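Wultlow Trail Cart — Single-Wheel Hiking Trailer

Hiking trailers have a long record of promising more than they deliver, and we sell this one with that in mind. The Wultlow attaches to a padded hip belt and rolls behind you on one wheel. It takes the load off your shoulders. It does not take the load off your legs, whatever the hangtag says.

We carry it for one kind of customer: people walking long distances on decent surfaces. Rail trails, forest roads, canal paths, quiet pavement. If your route is mostly rocks, ladders and fallen trees, buy a good pack and skip the rest of this page.

What the maker claims

The maker calls it "effortless over 1,000 miles." We have no idea how you would measure effortless. Feng-yi Au from our shop pulled one for ten days on dirt road in February and came home with happy shoulders and a sore lower back. She moved the belt up a notch and the back pain eased, so fit matters more than the manual lets on.

"All-terrain" is also on the box. It handles gravel, packed snow and short grass. In deep sand it plows. On narrow sidehill trail it wants to tip downhill, and you will spend the day correcting it.

What comes with it

Frame, wheel, hip belt, two tow arms, rain cover and a small tool roll. The rain cover is thin. We would bring a proper dry bag and leave the cover at home. The tire is a common size, so you can find a tube in most small towns with a bike shop. 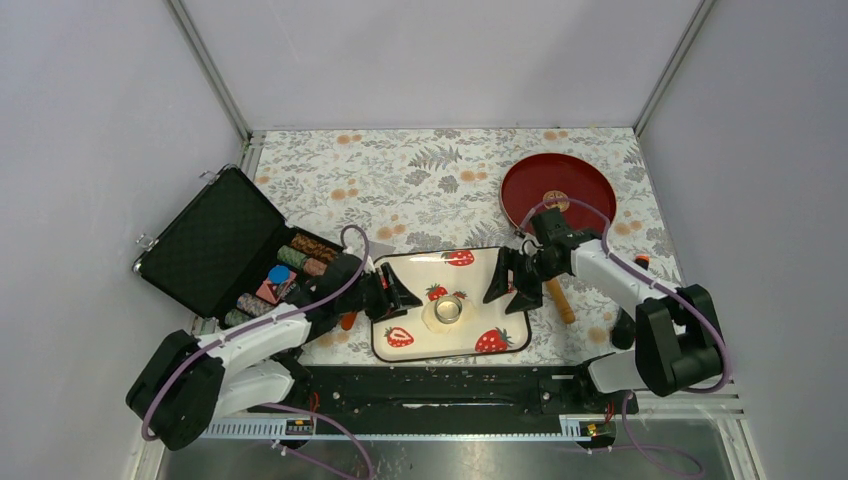

Can I take it on a bus or a plane?
The wheel and arms come off without tools and the frame folds flat, but every carrier sets its own baggage rules, so call before you show up with it.

Wultlow or Grolleck?

We get asked this every week. The Grolleck is lighter and costs more. It also uses its own wheel, which you can only get by mail — a bad thing to find out six days from home. Tudur Rosser, who runs our repair bench, likes the Grolleck's brake better and says so to anyone who asks. The Wultlow has no brake at all. On long descents you will feel the weight pushing at your hips.

Known problems

The arm pins on early units worked loose. Units shipped to us after 27 Jun 2022 have the new pin with the locking clip. If yours is older, write to us and we'll mail you a pair.

The belt buckle is plastic. Carry a spare.

Returns

Use it on a real trip. If you hate it, send it back clean with all the parts and we'll refund the price less shipping. Roughly one in ten comes back, mostly from people who took it on singletrack. Questions go to Glenys Craddock at the order desk.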